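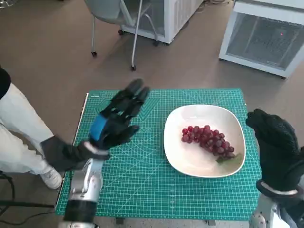 I have fallen completely for grapes this month. It's March, the garden is doing nothing, and I wanted something on the work table with a bit of colour in it, so I went down to Kassab for onions and came home with a bunch of grapes and no onions.

The colour is what got me. They start a proper bright red at one end and go down through plum to a deep dark purple, and when the lamp is on, every one of them gets its own little dot of light. I could look at that for an hour (I have looked at that for an hour). In a brown bowl they'd be lovely and gloomy, like an old painting, but in the big white one they absolutely sing!

I should say something about the bowl, as I've been using it for everything. It's the square sort with rounded-off corners, very smooth inside, and it came from Prondlow when they were clearing the back shelves. Liliana Greco was with me and talked me out of the matching plates, which was wise, as I have nowhere to put plates. Grapes need a wide bowl. Pile them in something narrow and you only ever see the top few, but give them room to lie down and the whole bunch stretches out on a slant and you get the shape of it, fat end and thin end and all.

And then the leaf. I'm a great believer in one green leaf. Noura Salameh put me on to this years ago when we were doing the table for her sister's lunch — tuck it underneath, at the dark end, and let it lean up the side towards the rim. It makes the purple look twice as purple. More than one and it starts to look like a hotel buffet.

The green underneath is my cutting mat, the one with the grid and all the curves and angles printed on it. I bought it for quilting, and I still do quilt (253 hexagons cut, don't ask how many are sewn together), but it has become my favourite thing to set a still life on. The lines are so useful if you like to draw. You can see where the rim falls against the squares and get your bowl the right width first time, which I never managed on a plain cloth.

I've had a go in coloured pencil and two in watercolour. The pencil one came out best. Red first, very lightly, all over, then blue on top for the dark ones, and leave the paper bare for the highlights. My watercolour grapes ran into each other and look like jam.

Next I want to try figs, if Kassab gets any in, or those tiny pears. Same bowl, same mat. I still need onions.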